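Trorico table-top set – README and house rules

Mon 15 June

Hello! If you've ended up here you've probably just copied the Trorico folder onto your machine and want to know what's in it, or you're about to record for us and someone has told you to read the rules first. Either way, welcome. I look after this set and I wrote most of what follows, so grumbles come to me.

What's in it

Trorico is a collection of short two-handed table tasks, all done by people holding a pair of grippers. The current release has 1000 episodes across 13 tasks. The part this card covers is the plate and tray group, recorded on the white-topped table in the Stutel room. Each episode has a head view and a view from each gripper, plus a one-line task note typed in by whoever did the recording.

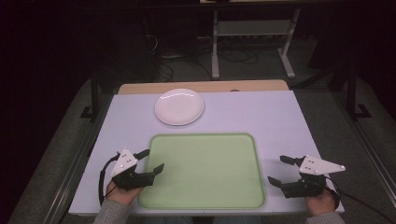
We started out with hardly any rules and I regret it. The first batch, back in December, had three different ideas of what "start" meant, and I spent far too long trimming clips by hand (never again, please). So the rules came out of that mess, with a good few borrowed from the Ásgeirsdóttir checklist that our lab was already using for its fixed arms.

Rules for recording

1. Start with both grippers open and clear of everything on the table. Hold still for 2 seconds, then go. The pause feels silly, but it makes lining up the views so much easier.

2. Only the things named in the task note go on the table. Pens, mugs and phones live somewhere else. If the tray is meant to be empty, it's empty.

3. Check the fingers before you begin. Look for loose pads, torn edges and screws working their way out. A bit of wear on the surface is fine and I'd like to have it in the data, but write it in the log. Anything that could drop off on to the table means you swap the finger.

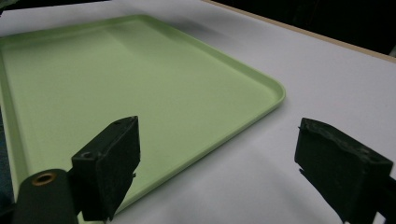
4. Keep the cables outside your elbows. They should hang off the side of the table and never lie across the tray. If one pulls, stop the episode and sort it out – don't try to nurse it through.

5. One hand leads, the other waits. Unless the note says "both", the waiting gripper stays open and inside the head view. People love to park it in their lap!

6. Long sleeves are allowed, as long as the cuff doesn't cover the gripper mount. Plain ones are best. No names, badges or lanyards in view.

7. Don't tidy up after a mistake. If you miss the rim of the plate, try again in the same take and mark it "retry". We keep retries. They're some of the most useful clips we've got, and I get a bit cross when people bin them.
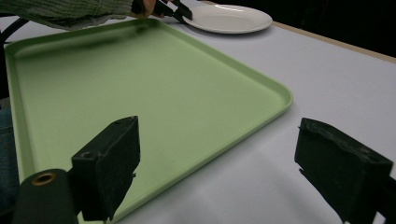 Left gripper at the rim of the plate, green tray in front. View from the other gripper.

8. Wipe the tray and plate between sessions, not between episodes. Smudges are part of life and I don't want them vanishing halfway through a run.

9. Leave the room lights as you found them. The background is meant to be dim. Shine on the plate is expected and you don't need to chase it away with a desk lamp.

10. Stop when you're tired. Nobody gets past 100 episodes in a day, and I'd much sooner have fewer good ones. Your hands will thank you too, as these things get heavy by mid-afternoon.

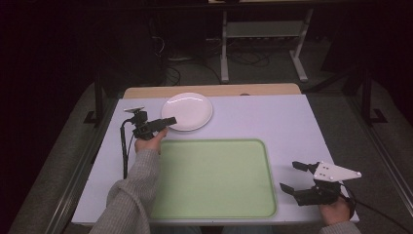

Checking and labels

Every episode is watched once by someone who didn't record it. They tick "good", "retry" or "drop", and a drop needs a reason in plain words. "Looks odd" isn't a reason (I've had that one more than once). We use the Zisis viewer for this, and the settings file is in the tools folder.

Known gaps

Plates and trays are all empty in this group, so please don't use it on its own for anything to do with carrying food. It's one room and one table, too. I'd be careful about big claims from that.

Using it

Fine for research and teaching. If you pass it on, pass this file on with it, and if you cut the clips down, say so in your own notes. Found a wrong label? Send me the episode number and I'll fix it in the next release.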